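Flunell extends Kellberg nylon range with revised bass windings

15 August 2020

Flunell has added a set of classical guitar strings to its Kellberg range, with a new winding on the three bass strings and a change to the way the trebles are sorted. The set will be sold in normal and hard tension and reaches dealers in September. The existing Kellberg sets stay in the catalogue.

The basses use silver-plated copper wire wound over a multifilament nylon core, as before. What has changed is the tension at which the core is held while the wire goes on. On the older sets the core was loaded to a single value for all of the basses. On the new set each string has its own value, with the D string set lowest. Flunell says this gives the wire a more even seat on the core and reduces the gap between turns once the string has been tuned up to pitch and has settled.

The D string is the one players replace most often. It has the thinnest wrap wire of any string in a classical set, and the wire wears through where it meets the frets, usually at the second and third. The wrap on the new D is slightly heavier than on the old one and the core has been reduced to match, so the outside diameter is unchanged. Guitars already set up for Kellberg strings should not need work at the nut. 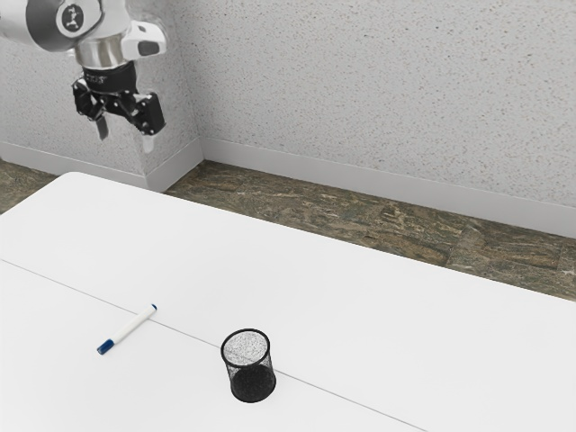 Trebles are clear nylon, extruded by an outside supplier and then sorted at the Plistton works. Nylon monofilament varies in diameter along its length, and a string that is thicker at one end than the other will not play in tune up the neck, however well the guitar is made. Until now Flunell has measured each treble at both ends and in the middle. Strings for the new set are measured at 17 points along the speaking length, and any string outside the limit at one of them is rejected. The company has not published the limit.

Baltasar Ocampo, who is responsible for string design at Flunell, said the rejection rate for the G string was higher than for the other two trebles. "The G is the thickest plain string and it shows every fault," he said. "We could have gone to a carbon G, and we did try it. It was too bright next to the nylon B and you could hear the join. So we kept nylon and we throw more of them away."

A carbon G will be available as a single for players who prefer one. It is thinner than the nylon string at the same tension and may sit loose in a nut slot cut for nylon.

The set was tried over the spring on more than 318 guitars, most of them cedar-topped student and mid-price instruments with a 650 mm scale. Testers were asked to note the number of days before tuning became stable, the condition of the D string after five weeks of normal playing, and any buzz on open strings. Normal tension was preferred on cedar tops. Opinion on spruce was divided – several testers found the hard tension set clearer in the upper positions, and others reported that it made barring tiring without much gain in volume. 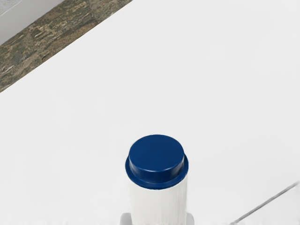 One fault came up often enough to cause a change before production. On early samples the soft end of the A string, where the winding is left loose for tying at the bridge, was too short for guitars with a wide tie block. The loose section has been lengthened on all three basses. Players should still tie from the end marked with the coloured thread, as tying from the other end puts the stiff part of the winding across the saddle on some bridges.

Renato Leiva, a repairer who works mainly on older Zúñiga guitars, fitted both tensions for the trial. He advised against hard tension on any lightly braced instrument. "Put the normal set on, leave it a week and measure the action again," he said. "If it has come up at all, go no further."

Leiva also noted that the basses squeak less under the left hand than the earlier Kellberg strings when new. The wire is not polished or coated, so the effect may come from the closer winding. Flunell makes no claim on this point.

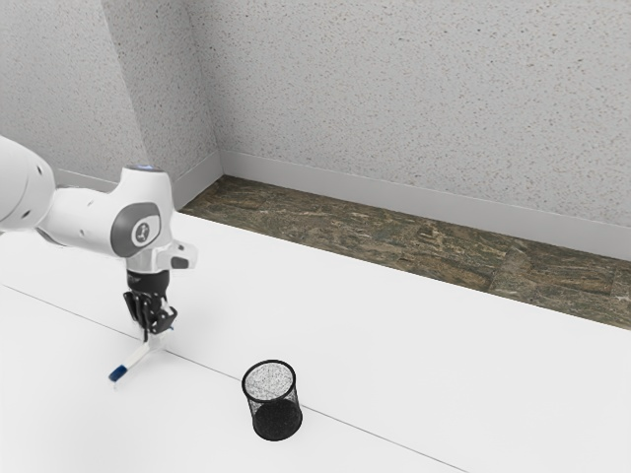
Flunell Technical Department – Strings and Accessories

Fitting notes for the new set are short. Bring the strings up to pitch in stages, starting with the basses. Nylon trebles will keep stretching for several days and need frequent retuning over that time. The B and high E should be passed through the bridge loop at least three times to stop them slipping, as the surface is smoother than on the older set. Trim the tails at the bridge so that they do not touch the soundboard.

Each set is packed in a sealed inner bag with the strings coiled singly in paper sleeves. The sleeves are printed with note name, diameter and tension at concert pitch for a 650 mm scale. Tension figures for 640 mm and 660 mm are given on the back of the outer card. Sets should be kept sealed until needed, as the silver plating dulls on contact with damp air, though this has little effect on the sound.

Bass strings will also be sold separately in packs of three. Trebles other than the carbon G will be sold only as part of a full set. Dealers holding stock of the earlier Kellberg sets can continue to order them under the existing part numbers.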